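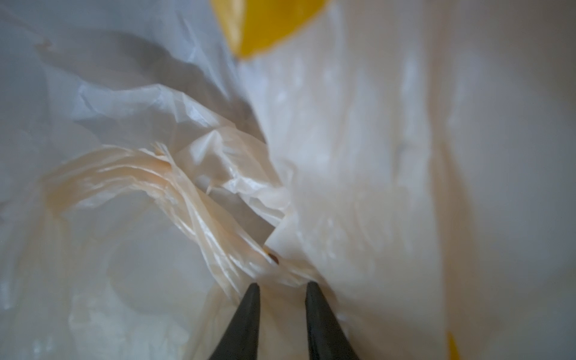 Keeping rust off your tools over the winter

I lost a nice set of chisels to rust the year we moved to Skarkthorpe. The garage there sweats like crazy from November on, and I'd left everything lying on the bench under an old towel (the towel held the damp, of course). So I've gotten pretty fussy since then!

Wipe first, oil second. Fingerprints are salty and they'll show up as little orange smudges in a couple of weeks. I use a rag with a splash of mineral spirits, let it dry, then rub on a thin coat of light machine oil. Thin! If it drips, you used too much.

Watch the humidity. I bought a cheap gauge and hung it by the drill press. Once it creeps up past 60 I plug in the dehumidifier and let it run overnight.

Drawers are easier than pegboards. I toss a few silica gel packs in each one and dry them out in a low oven every 2 months or so.

For rust that's already there, soak small parts in white vinegar and check them after a few hours. Scrub with an old toothbrush, rinse, then dip in water with a spoonful of baking soda. Dry them right away with a hair dryer or you'll be doing it all over again, ask me how I know.

Saw blades and big flat tops like paste wax better than oil, and it won't stain your wood. I do my table saw on a Friday night and buff it Saturday morning.

Car keys, by the way, do not belong in the vinegar jar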